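The Last Boat from Tullside

Print this story | E-mail this story

The river was up again, so Araba Sowah walked to the landing instead of taking the bike. The lower path had gone under in the night. She went along the top of the bank in her rubber boots, carrying the cash box in a grocery bag.

Seidu Nutsugah was already in the wheelhouse with the heater on. He had been running the ferry at Tullside since before she was born. He didn't look up when she came aboard.

"Gauge says 198," he said.

"It was 147 last night."

"I know what it was last night."

The gauge was a painted board nailed to a piling, marked in centimeters. At 209 the ferry stopped. That was the rule the county had made, and it was written on a card taped to the inside of the wheelhouse window, with the county phone number under it. Seidu had stopped once at 205 and been yelled at, and once at 212 and been yelled at more.

Araba put the cash box under the counter and wiped down the benches. She had come to work on the ferry in August, for the summer, and then stayed on when the boy who had the job before her didn't come back. The pay was poor. She liked being outside, and she liked that the work was the same every day and still took all her attention.

They took eleven people over at seven. Most of them worked at the Asamoah cannery on the far side. A few had kids with them for the school. The water was brown and fast and there were branches in it. Seidu pointed the boat well upstream of the far landing and let the river push them down onto it. It took twice as long as usual. One of the cannery men stood at the rail the whole way with his lunch in his hand, watching the branches.

"He going to stop?" he asked Araba.

"At 209."

"What's it at?"

She told him. He nodded and did the subtraction. She could see him doing it.

On the way back they had only one passenger, a woman in a long gray coat with a suitcase. She sat on the end of the bench nearest the wheelhouse. When Araba came by for the fare she held out a bill that was too big.

"I don't have change for that this early," Araba said.

"Then keep it and I'll ride back on it."

"When are you going back?"

"Tonight. I'm seeing my brother. We're going to sign some papers and then I'm going back."

Araba wrote her a ticket for the return and put the bill in the box. She wrote the date on it too, 16th January, because Seidu insisted on dates.

The woman looked past her at the wheelhouse. "Is that Mr. Nutsugah?"

"That's him."

"He used to take me to school." She didn't get up to say hello. When they tied up she carried the suitcase off herself and went up the bank toward Dedel Street without turning around.

"You know her?" Araba asked.

Seidu was coiling the stern line. "That's the younger Zonura girl. Her father had the house with the green roof."

"She said you took her to school."

"I took everybody to school."

He finished the line and hung it up. Then he went to look at the gauge, though he could have read it from where he was.

It rained until noon and then quit. They ran at nine, eleven, one, and three. Between trips Araba ate her sandwich in the wheelhouse and Seidu read the paper with his glasses pushed up on his forehead. At two he got out the logbook and turned back a long way in it, to pages where the ink had gone brown. He read for a while and then put it away again.

"Her father drowned," he said. "You'd have heard that."

"No."

"Well. He did. He wanted to cross and I said the boat was done for the day, so he took his own boat. There wasn't any card in the window then. It was just up to me."

Araba waited. She had worked with him long enough to know that if she said anything he would go out and check the engine.

"I don't know what the gauge was," he said. "I didn't write it down. I wrote everything else down. I wrote that we had a new fan belt."

He went out and checked the engine.

At five they took the cannery people home. The river had not moved much all afternoon, but by the time they tied up it was dark and Araba had to use the flashlight to read the board. She held the beam on it and waited for the water to slop down between waves. She read it twice.

"Well?" Seidu called.

"Two hundred and four."

He didn't answer. She went back aboard. He was standing at the window with his hand flat on the glass beside the card.

"We've got the one at seven," she said. "And then the last one."

"I know what we've got."

Nobody came for the seven. They waited the ten minutes and a little extra, and he wrote it down as not run, no passengers. Araba made tea on the ring and they drank it with the door shut. A barge went by a long way out with its lights on. At eight she heard steps on the planks. The woman in the gray coat was standing under the lamp. She still had the suitcase, but it seemed lighter now, from the way she swung it to her other hand.

Araba went out to her.

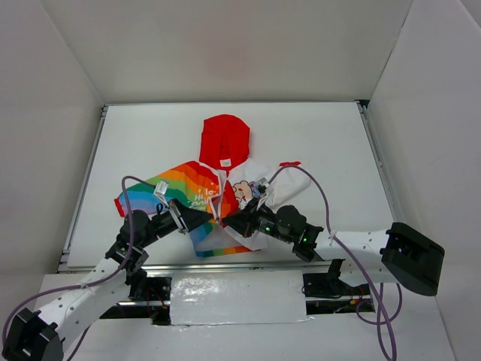
"What time does the last boat go?" the woman asked.

"Half past eight, if the river's under 209."

"And is it?"

"It was at five. I'm going to look again before we leave."

The woman set the suitcase down. "I'll wait, then."

"You can sit inside. It's warm."

She thought about that, and then she stepped over the rail and went in. Araba stayed out. Through the window she saw Seidu take his glasses off his forehead and put them in his pocket. He moved the newspaper so the woman could sit on the stool. He was talking and she was looking at the floor. Then she was talking.

Araba walked down to the gauge with the flashlight. It was twenty-five past. She crouched on the end of the planks and put the light on the board and counted up from the last painted number she could see. A branch was caught on the piling and she pushed it off with her boot and read the board again. She stayed there longer than she needed to.

When she opened the wheelhouse door they both stopped talking.

"It's 209," she said.

Seidu reached over and got the logbook down. He uncapped his pen.

"Right at it, or over?"

"Right at it."

He wrote the number in the column, and the time next to it. He wrote slowly and the woman watched him do it. Then he turned the book so she could see the page.

"That's it for tonight, Miss Zonura," he said. "We don't go. I'm sorry."

"All right," she said.

"My sister-in-law has a room. It's up past the church. There's no charge for it."

"I have your return ticket."

"It's good tomorrow. It's good any day."

She folded the ticket and put it in her coat. Araba got the cash box and turned off the heater, and Seidu doubled the lines, bow and stern, and tested each with his weight. He picked up the suitcase before the woman could. They went up the bank in single file with the flashlight in front – Araba, then the woman, then Seidu – and the river was loud behind them all the way to the road.

Comments (4)

marshhen: Read this on my lunch break and then read it again. The fan belt line got me.

Dale from upriver: My dad ran a cable ferry and he kept a log just like that. Weather, fares, engine hours. One small thing, you would not really tie up bow and stern only with the water that high, you would put out a spring line as well.

T. Okine: Why doesn't she say hello to him in the morning? I wasn't sure if she blamed him or was just shy.

marshhen: @T. Okine I took it as both. She comes back early for the boat, so I think she meant to talk to him.

More recent fiction

The Man Who Bought the Orchard
100 Chairs
Salt for the Road
What My Aunt Kept in the Freezer
A Short Drive to the Dentist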